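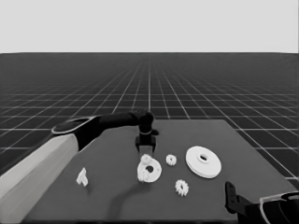

Two-arm gear assembly in sim: planner keeps parking one arm in the other's way

torquewrench_dad
Okay, week three of my relationship with the bimanual gear task. Two arms, one table, a handful of white printed parts, a base plate they're supposed to end up on. I'm running Zamfir for planning and Stovach for the contact side. Each arm alone does fine. Put them together and they act like two people trying to leave an elevator.

Out of 200 episodes, 14 finish. Most of the rest end with one arm hovering politely over the plate while the other times out waiting for that exact airspace. I have the replan timeout at 3 seconds. Raising it just makes the standoff longer and more dignified.

Anyone got a priority scheme that works, or do I plan all the joints as one big robot and go make a sandwich?

kitavlow_refugee
One big robot. Decoupled planning with reservations is how I lost January.

mr_esent
Disagree. Joint planning is fine until you want to replan mid-motion, and then you have time for the sandwich and the dishes. Keep them decoupled, but reserve swept volumes by time slice instead of for the whole trajectory. I'd bet money your reservation holds the space over the plate from first waypoint to last.

torquewrench_dad
Checked. It holds the space from first waypoint to last. I wrote that. There's a comment above it in my own handwriting, so to speak, that says "temporary."

Dwayne Holloway
Before you two remodel his planner, what does the policy see? If the waiting arm picks its next part off the wrist view, it may be choosing parts it can't have. I'd look at that first.

torquewrench_dad
Fair. Wrist view, mid-episode:
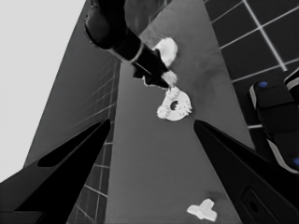 Target selection scores each part by detection confidence and nothing else, so occupancy never enters into it. In that view the gear gets the high score, being a nice flat disc with a hole in the middle, and the other arm's gripper tip is right there above it on a smaller piece. Meanwhile the little T-shaped part is sitting between my finger tips, closer to the right one, and gets ignored. My detector likes round things.

Dwayne Holloway
There you go. Your arm wants the one part with somebody else's hand over it. Subtract a cost for anything inside the other arm's reserved volume and half of this goes away.

kitavlow_refugee
It goes away until both arms want the same part again. Still voting one big robot.

mr_esent
You voted that way in the last four threads.

kitavlow_refugee
And I'll be right in one of them.

torquewrench_dad
Did both, time slices and the occupancy cost. Ran another 200 and 95 finished. The failures I've looked at so far are mostly gears not meshing, so that's Stovach's department and a separate thread. One episode did have both arms back off from the same gear, wait, and go for it again together. Saved the seed.

mr_esent
Add a random backoff. Ethernet figured this out ages ago.

kitavlow_refugee
Or, and hear me out, one big robot.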